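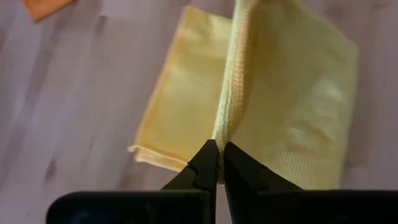 Moving into a Folmont flat - your questions

1/23/21 - by Huguette Vachon
4 min read

Same questions every week so I've put them in one place. If yours isn't on it, email the office and I'll add it when I get a minute.

When can I pick up keys?
From 11 on the day your tenancy starts. Not before, the last inventory check has to be signed off first. Bring photo ID. A friend can collect for you if you email us their name the day before, and they need ID too.

Is there parking for a van?
One loading bay, Trajkovski Street side. You can book it for two hours. If you don't book it you may well find a skip in it. Ring Gorazd Shehu on the front desk, he keeps the list.

Can I use the lift for furniture?
Yes, but ask for the lift covers to go up first. Sofas over two metres won't fit, take them up the back stairs. We've had three stuck since December. Please measure.

How much is the deposit?
Five weeks' rent. It goes into a protection scheme and you get the certificate by email within 30 days. Check your junk folder before you ring us.

I paid a holding fee, where did it go?
It comes off your first month. If your first statement doesn't show it, send a screenshot to Otis Bellamy in accounts.

What do I do about meters?
Take a reading the day you move in. Photo of the dial, with the flat number in the email subject. Electric is in the hall cupboard. Water is in the riser on the landing, and the desk has the key. There's no gas in the building, so if a supplier is billing you for gas they've got the wrong adress.

Is the flat furnished?
Depends on the flat. Your inventory says. Part furnished normally means a bed frame, wardrobe, table and two chairs. No mattress unless it's listed. Curtain poles stay, curtains you bring yourself.

Can I put up shelves?
Small picture hooks, fine. Anything that needs a drill, ask in writing. Flats 56 to 86 have plasterboard on the inside walls and it won't take much weight. Outside walls, no drilling at all.

Can I paint?
Ask first. We usually say yes to pale colours. You'll be asked to put it back to white when you leave, or we take the cost from the deposit.

How do I look after the floors?
Damp mop, well wrung out. No steam cleaners, no bleach. Felt pads under chair legs please. Scratches that were there when you moved in should be on the inventory, and if they aren't, tell us in the first week.

How long have I got to correct the inventory?
Seven days. Write on it, sign every page, send it back. Photos help a lot. After seven days we take it as agreed, and it's very hard to argue later.

Which bin is which?
Green lid recycling, grey lid everything else, brown caddy food. Bin store code is in your welcome email. Flattened boxes only - the crew won't take whole ones and then they sit there for a fortnight. Big items, book a council collection, don't leave them by the door.

Is broadband already in?
There's a socket in every living room. Pick your own provider. Allow roughly two weeks for the switch on, longer in the older block.

Can I have a pet?
Ask before you sign, not after. Cats and small dogs are mostly OK. Caged pets and fish are fine, just let us know.

Something's broken, who do I tell?
Repairs form on the residents' page. Nikola Vlachou sorts them each morning. For leaks or no power use the emergency number, any hour. A dripping tap isn't an emergency, a ceiling coming down is.

What are quiet hours?
11 at night till 7. No drilling or flat-pack hammering after 6 in the evening either.

I've lost my fob.
New one is £15, desk can do it while you wait. Tell us the same day so so the old one can be switched off.

Can I change my moving date?
Usually, with a week's notice. Biljana Kadrić does the calendar.

Related
Booking the loading bay
What goes in the welcome email
Moving out: cleaning and final readings
Putow House: lift repair dates
Council tax, who pays what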